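4. Clearing and sorting a shared tabletop

Use this section when the table has been used for several things at once, such as tea, snacks, jars and personal items. It applies to stone, marble and other hard polished tops. For timber tops, see section 6.

Before you start

You will need:
one Gustari lidded box, small
two soft cloths, one damp and one dry
a tray large enough for your jars
a bag for rubbish and a bag for recycling

Unplug the kettle and let it cool before you move it. If there is a drink on the table, finish it or take it to the sink first.

CAUTION: Do not drag jars or the kettle base across a polished top. Grit caught underneath can scratch the finish. Lift each item straight up.

4.1 Food and jars

1. Move all jars to one side of the table, in a single row where possible.
2. Check that each lid is fully closed. Tighten any that turn.
3. Read the date on each jar and packet. Put anything past its date on the floor beside the rubbish bag, to be emptied and rinsed later.
4. Group spices together, then nuts, then preserves. Tall bottles go at the back.
5. Fold over the top of any open snack packet and clip it. Use a proper food clip. Hair clips tend to spring off and are wanted elsewhere.
6. Place the row on the tray if you expect to move it again.

NOTE: Unlabelled spices should be labelled now. Write the contents and the month on a strip of tape, for instance "Cumin, November".

4.2 The tea area

1. Keep the kettle, mugs and bowls at the back of the table, within reach of the power point.
2. Turn the kettle so that the handle faces you and the spout faces away from the jars.
3. Stack bowls no more than 2 high.
4. Put a paper napkin or coaster under every mug. Tea left standing on marble can leave a dull ring.
5. Flatten empty plastic bags and put them away. Do not leave them beside the kettle.

CAUTION: Wipe up lemon juice, vinegar and wine from marble straight away. These will etch the surface even where it has been sealed.

4.3 Small personal items

Small items are done last, once there is clear space at the front of the table.

1. Bring hair ties, claw clips, lip balms, small tubes and cards to the front.

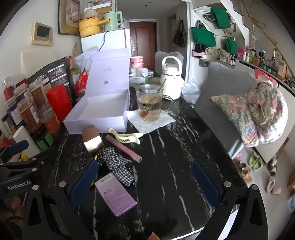 2. Open the lidded box and stand it behind the small items with the lid up, so that you can fill it from the front.
3. Put boxed items in first, flat against the bottom.
4. Lay tubes and cylinders on their sides next to the boxed items. Check that caps are pushed on firmly.
5. Place claw clips teeth down. Do not force the lid over a clip, as the hinge may snap.
6. Put scrunchies in last. They fill the gaps and stop the tubes from rolling.
7. Stand cards along the inside wall of the box, or throw them out if no longer needed.
8. Close the lid. If it will not sit level, take out the largest item and store it separately.

NOTE: Empty product boxes may be recycled. Keep the box if you might return the item, or if the shade or batch number is printed only on the packaging.

4.4 Finishing

1. Wipe the cleared area with the damp cloth, working away from the kettle.
2. Dry with the second cloth, following the length of the table.
3. Return the box to its shelf or drawer.

Replacement boxes and dividers are listed in section 7. For missing parts, contact Marlina Khoo at the service desk, extension 23.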